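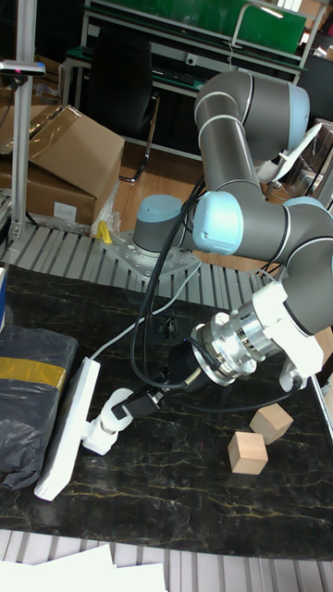 Page 3 of 4

Gripper Comparison Working Group
Minutes, June meeting

Present: L. Ojeda (chair), Hurnness applications team, Skastosik controls team. Adeleke sent written comments.

Minutes of the previous meeting were accepted with one correction: the cable for the servo finger was supplied by Skastosik.

3. Flat finger tool

Leandro Ojeda reported on the long flat finger driven by the small servo. It is slow to mount, and the adapter has to be turned by hand until the finger is parallel to the table. Cables on this tool were discussed at length. Hurnness asked for them to be tied to the arm at two points before any faster moves are tried. Skastosik thought one tie was enough and would leave more slack at the wrist. Agreed to use two and review.

The group also went over the approach height. Low approaches with the long finger leave little margin over the tabletop, and the table height entered in the controller has not been checked since the top was changed. Skastosik to check it.

4. Black cylindrical gripper

A total of 545 grasp attempts have been logged with this tool on the Pollow controller. Of these, 19 were stopped by the force limit.
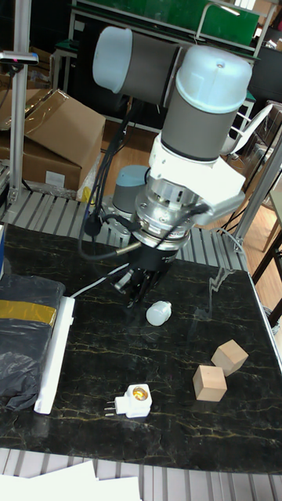
Hurnness said most of the stops were on small objects lying on their sides, where the fingers come down close to the table before closing. Adeleke's comments made the same point and suggested a lower closing speed for the last part of the move. Ojeda did not want to change speed and force limit in the same week, as the logs would be hard to compare. Agreed to change the speed first and leave the force limit alone until the next meeting.

There was a question about whether the wooden cubes should stay on the table during runs with other objects. They stay, so that the camera views can be matched between tools.

Action: Hurnness to rerun the small objects at the lower speed.
Action: Ojeda to send the stop list to Adeleke.
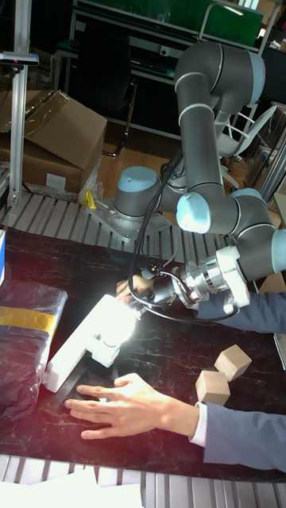 5. Working near the arm

The rule on hands in the work area was read again. The arm is to be paused at the controller before anyone reaches in to place or move an object. Skastosik asked for the pause state to be written to the log along with the time. Agreed.

6. Next meeting

2:30 p.m., same room. Camera mounting was held over.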